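Julia: a living room tidy-up task set in simulation

README for the student project folder, July release

What's in here

Julia is the simulated living room our robotics club built for this year's project, along with all the episodes we recorded in it. There are 444 episodes, each one a single attempt at moving a small item from one spot on the furniture to another. We had a brilliant time making it and we'd love other clubs to use it, break it and tell us what they found!

The club meets in the upstairs lab at Tanui College. Most of us had never touched a simulator before the autumn, so if you're in the same boat, please don't be put off by the folder names. Start with the small sample set, get one episode to play back, then come back and read the rest of this page.

The task

Every episode gives the arm one instruction in plain English, such as "put the flat white thing in the middle of the sofa" or "move the bowl next to the cushion". There are 8 instructions in total and they're all listed in tasks.txt. Sharon Koech wrote them, and she kept the wording loose on purpose: people don't talk in coordinates, and we wanted our policies to cope with that.

Sofas turned out to be a lovely choice of surface. A table is flat and has a clear edge, whereas a seat has a backrest and armrests to steer round, and a big cushion can take up a good chunk of the space. Stela Hodoroagă did the room layouts and had great fun with the textures (the green and black floral cushion is her pride and joy). The arm is a Franka model with a parallel gripper, mounted on a dark stand by the end of the sofa. In the view below it has hold of the flat white item, right beside the little wooden bowl.

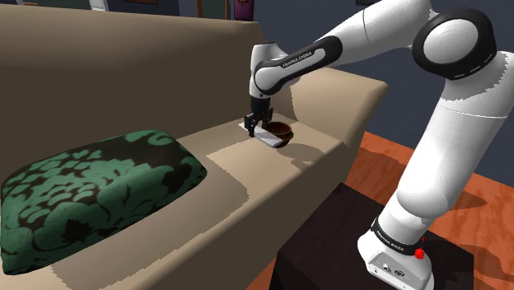

How we recorded the episodes

We drove the arm by hand using Dandach, the teleoperation script that Emmanuel Okoth put together over the winter holidays. It reads a gamepad and sends small movements to the wrist. You can swap in a keyboard, though turning the gripper is fiddly that way and your first few goes will be dreadful. Ours were!

Two people worked on each session, one driving and one labelling. The labeller marked the start, the grasp, the release and the end. If the driver dropped something and picked it up again, we kept the episode and added the tag "regrasp". Please keep those in when you train. Tumaini Mfaume compared runs with and without them, and the policies trained with them recovered from slips far more often.

Folder layout

episodes/ has one folder per attempt, numbered from 001
sample/ is a handful of short episodes for checking your set-up
rooms/ holds the layouts, with furniture and starting positions
tasks.txt lists the instructions
labels.csv has the event marks and tags
play.py plays back any episode by number

Getting started

Install the packages in requirements.txt, then run play.py with the number of the episode you'd like to watch. Press the space bar to pause and the arrow keys to step through. If the window opens and stays black, update your graphics driver before trying anything else.

Known problems

Lighting on the soft furniture is blocky, with pale patches on the seats. We've left it as it is.

Items near an armrest sometimes sink a little way into the seat after release. Fix suggestions very welcome.

The start mark is late in a few of the early episodes. Anything fixed by hand has "checked" in the last column of labels.csv.

The next version

Ludger Kasten, who teaches the club, has talked us into adding a second room called Bomier, with shelves and a low cupboard. The layout is half done and the cupboard door already opens (most of the time). If you'd like to help, pick an open item from todo.txt and send us your changes. First-timers are very welcome, and we'll happily answer questions about any of the code.

Licence

Free for teaching, club and research use. Please name the Julia project if you share results, and do send us your videos!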